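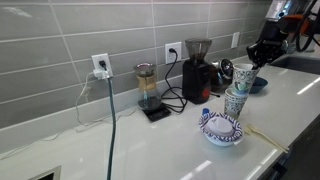 Anum Bhutto wrote to the program office that she would rather see a student team grasp one cup well than make a whole pot of coffee badly, and she asked that the remark be passed on to the summer teams. It was read aloud at the opening meeting of the Kitchen Tasks Project and has been included on this page at the request of the students.

Kitchen Tasks Project: Gallery
Batcombe Student Robotics Program
Posted July 17, 2020

The Kitchen Tasks Project is open to students enrolled in the Batcombe Student Robotics Program who have completed the introductory course in arm control. Students work in four teams. Each team selects a short household task, writes a plan for it, and collects the practice runs needed to train and test its software. The Nørgaard Fund for Student Engineering has supported the project with a grant for equipment and supplies.

The subject for the present term is the preparation of pour-over coffee. The task was selected by the faculty because it brings together objects of very different kinds. A paper cup bends when it is gripped too firmly. A glass carafe does not bend, and it must be approached slowly. Teams are expected to address both conditions in their written plans before any run is scheduled.

Two teams have agreed to share their work at this stage. Team Istik is responsible for moving cups from one position on the counter to another. Team Ivik is responsible for the weighing and grinding steps, and has also prepared the run log used by all participants.

The grip exercise
Each team begins with the same exercise. The gripper is brought down over a paper cup, closes on the rim, and raises the cup a short distance. The exercise is repeated with the cup in a new position each time. Students record the starting position, the grip setting, and the result of each run in the log. Teams were asked to complete up to 1,000 runs during the term, and at the time of posting the log contained 533 entries.
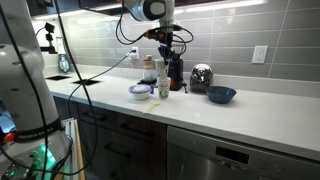 Gripper fingers at the rim of a white paper cup inside a tall clear plastic cup. The grinder and a dark blue bowl are to the right.

Work with nested cups is graded separately. The inner cup must be lifted out without tipping the outer one, and a run in which the outer cup leaves the counter is entered as incomplete. Students may repeat an incomplete run, but the original entry must remain in the log.

Further information
Final reports are due at the end of the term and will be reviewed by the faculty in September. Reports should include the written plan, a summary of the log, and a short statement from each team member describing his or her part in the work. Families and prospective students may request a copy of the project handbook from the program office. Additional gallery pages will be posted as the remaining teams submit their materials.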